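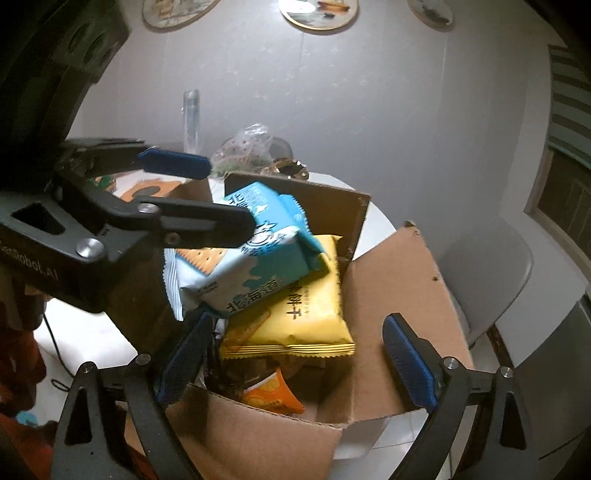
The biscuit box, mid-afternoon.

I have been learning to read for the second time in my life and I don't recommend it to anyone with a sense of dignity. The first time I was five and people clapped.

It began in July, when I signed up for beginners' Chinese above the library in Rustcombe. The leaflet promised 300 characters by Christmas. I now have 89, if you let me keep the ones I only know when they are standing next to a friend.

Numbers were fine. One, two and three are one line, two lines and three lines, and I went home that evening thinking the whole thing had been oversold. Then came four.

Our teacher, Omolara Isah, is patient in the way of someone who has already decided how much of this she will take. She makes us write each character out until it stops looking like a collapsed deckchair. Mutua Mwakalinga, who sits to my left, has lovely handwriting and has been asked to stop helping me.

What has stuck, oddly, is packaging. Textbook sentences slide straight off (I have no uncle in the railway business and don't expect one) but anything printed on food goes in and stays. 饼干 is biscuit, and the second half means dry, which seems a bit harsh. 北海道 is Hokkaido: north, sea, road or way. Three easy characters and you have got yourself to Japan. I was so pleased with that one I told the man at the bus stop in Starnley, who moved along.

The flashcard app is another matter. It says I have a streak of six and then shows me a weeping owl. I have turned off the owl.

Jummai Igwe lent me a proper dictionary, the paper sort, where you look things up by counting strokes. I count, I get eleven, it is always twelve. Test on chapter four next week, and I still can't write "thank you" without looking.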